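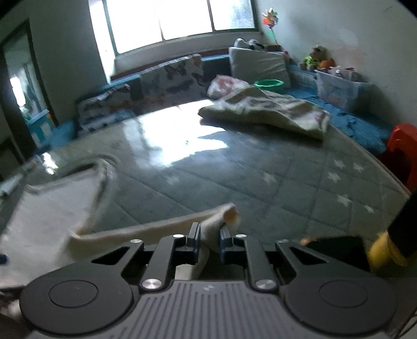

Figure 1. Quilted mat beside a bright window.

Household Textile Waste in Nirndale
Student project report, 2024-09-24

Our group wanted to know what people in Nirndale do with bedding and knitwear they no longer use. In June we left paper forms at 178 homes and got 103 back. Most people said they keep old items in a closet - often for years. The drop-off point in Piltosura takes up to 18 bags per visit, but few people had heard of it. 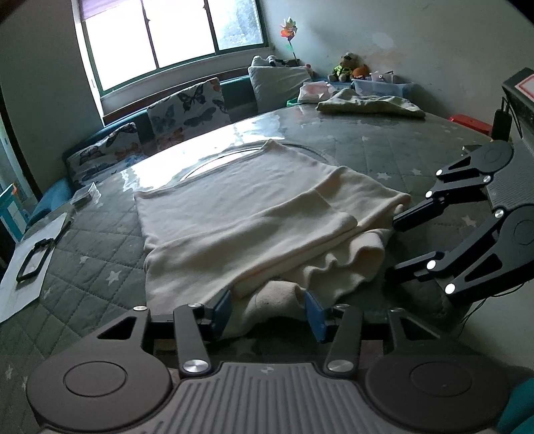
Figure 2. Cream knit item on a quilted cover with small stars.

Knits were the hardest group to sort. Many forms left the fiber line blank, so we put those under "unknown" and left them out of the weight table. Washing habits were not part of the form. We would add a question on them next time and print a shorter version for renters.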